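Workshop tips from the Tully robot club, September edition

We spent the summer getting ready for the household round at Stunport, where each team's arm has to clear and sort ordinary kitchen things, first in simulation and then on a real bench. I've been writing down what worked in a notebook full of coffee rings, and Clodagh Gallagher talked me into typing it up for the new members. Most of it is useful even if you only ever want a tidy workbench!

## Picking your practice objects

Raid the back of your own cupboards before you buy anything. Mugs, bowls, plates and fruit all ask something different of a gripper, and a kitchen is full of shapes you'd never think to draw for yourself. Two mugs in different colors are worth more than six the same, especially if you're also working on the vision side.

- **Mugs:** start with the handle pointing straight out to one side, then turn it a little each run. The back-facing handle is the mean one.
- **Plates:** a raised rim is a gift. Perfectly flat plates are hard for everybody, so save them for later in the term.
- **Bananas:** use a toy one on the real bench. We used real ones in our first week and the bench smelled of it until the holidays.
- **Crates:** check that the slots are wider than your fingertips, or narrower by a good margin. In between is where things get stuck.

## Keeping the bench sane

Wipe the bench with a barely damp cloth before each session and let it dry. Crumbs under a bowl will tip it just enough to spoil a run, and you'll spend an hour blaming your code (I have, twice).

Masking tape is the best thing in our whole supply drawer. Mark the corners of where each crate goes, write the object's name on the tape, and pull it up at the end of the night. If you leave it for a month it takes a putty knife and a lot of patience.

For fingertip pads that have gone shiny, try warm water with one drop of dish soap, then a rinse and a dry with a lint-free rag. No alcohol on the soft ones — it made ours crack. Grunen pads seem to stand up to washing better than the Altell ones, though Lev Melnychuk swears it's the other way around and we've agreed to disagree.

## Setting up the simulated kitchen

I love this part. You can drop in a whole tableful of things, break nothing, and have it all back in place with one key.

1. Put the arm in first and raise it well clear of everything before you add any objects.
2. Add the big things next, meaning cabinets and crates. Small things go in last or you'll be forever nudging them.
3. Set objects down a hair above the surface and let them settle. Starting them exactly on it can make them jump.
4. Leave open space near the front. You will want somewhere to put things down.
5. Save the layout under a new name every time you like it. "final_final" is a tradition here, sadly.

Once a layout works, run it 300 times with small random shifts before you call it good. Our best grasp looked perfect for the first 37 and then tipped the bowl over, and I was thrilled, because that's a bug we'd never have met on the real bench until competition day. Over the summer we got up to 1250 runs on a single layout, mostly overnight, with the laptop propped on two jar lids so the air could get under it. Do try the jar lids. They cost nothing and the fan calms right down.

## Small habits that help

Write the run number on a sticky note before you press go. Change one thing at a time, even when you're sure about both. Keep a dish for screws and a separate one for snacks — please, a separate one.

If a grasp keeps missing by the same amount in the same direction, measure your fingertips again before you touch the code. Ours were 2 mm longer than the model after we changed the pads, and fixing that one number cleared up the mugs and the plates in a single evening. What a great evening that was!

New members can start with the bowl, with the mugs as the second project. Bring a rag and a roll of tape, and come find me or Clodagh for the login.
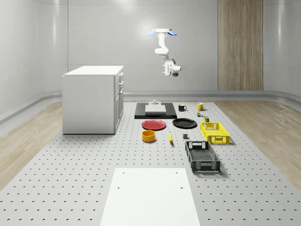
The login only covers the simulator, so ask Lev about bench time once your bowl runs are saved. Evening slots go fast, and the sign-up sheet is taped inside the supply drawer lid.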